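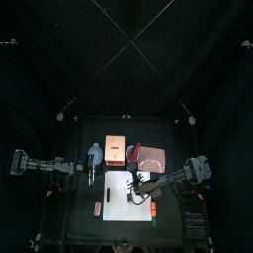
## Laying out a short worktop with a back row

This page covers worktops between 400 and 600 mm deep, where a cutting board and a few everyday items have to share one surface. The method is the one used in the Starkell flats, where the kitchens have a single run of worktop and a shallow wall cupboard over it.

### Before you start

You need a tape measure, a roll of low-tack tape, a damp cloth and a dry one. Clear the surface and wipe it down. Dry it fully, or the tape will lift.

Measure the usable depth from the wall to the front edge. If there is an upstand, measure from its face. Write the figure down; all the later steps refer to it.

### 1. Fix the board position

The cutting board goes down first. Everything else is placed around it.

- Set the front edge of the board 30 mm back from the front edge of the worktop.
- Keep the board clear of the sink by at least its own thickness.
- If the board slides, put a damp cloth under it. The Harnska mats sold for this purpose also work, but they mark pale laminate if left down overnight.

Mark the two rear corners of the board with tape. The strip between these marks and the wall is the back row.

### 2. Check the back row depth

On a 400 mm worktop with a board 240 mm deep, the back row comes to 130 mm. A standard plastic cup and most squeeze bottles will stand in that. A box with a drawer will stand in it too, but the drawer may not open fully without passing over the board. Measure the drawer's travel before choosing its place.

If the back row is less than 100 mm, turn the board so that its short side faces you and treat the space beside it as the row.

### 3. Place the items

Work outwards from the hand you cut with.

1. Utensil cup: on the cutting side, level with the rear corner of the board.
2. Box: near the middle or on the opposite side, opening face forward.
3. Bottles: at the far end, tallest outermost.

Leave 38 mm between neighbouring items. This is enough for fingers to go down either side of a bottle. Smaller gaps tend to result in the next item being knocked when one is lifted.

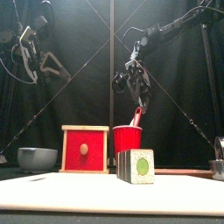 Utensil cups are stable only when the load is low. A light plastic cup holding one long tool has most of its weight above the rim, and it will go over if the tool is pulled sideways. Lift the tool straight up until its lower end clears the rim, then bring it forward. A single utensil will always lean, as the red-handled one does in its red cup, and the lean should be turned away from whatever stands next to it. If the handle has a hole near the top, as that one has, the tool can go on a hook instead and the cup can be left out of the row. The same check applies to the box: a round knob in the middle of the front panel sticks out past the face, so measure the depth of the box to the end of the knob.

### 4. Test the reach

Stand in your normal cutting position and take each item in turn, then put it back. Your forearm should not cross the middle of the board at any point. If it does, move that item one place towards the hand that uses it and test again.

Drawers should be opened with a full bottle next to them, since an empty one shifts too easily to give a useful result.

### 5. Mark and leave

Put a short strip of tape behind each item, against the wall. Use the worktop for a week before removing the strips. Items that keep ending up away from their tape are in the wrong place and should be moved to where they were left.

### Notes

- Worktops over hobs or dishwashers: keep plastic cups and bottles at least 300 mm from the hob edge.
- Wooden boxes should not stand directly behind a tap. Use the dry end of the run.
- The Stovon corner unit has a rounded rear edge. Measure from the start of the curve.

Oddur Egilsson, revised 8/19/25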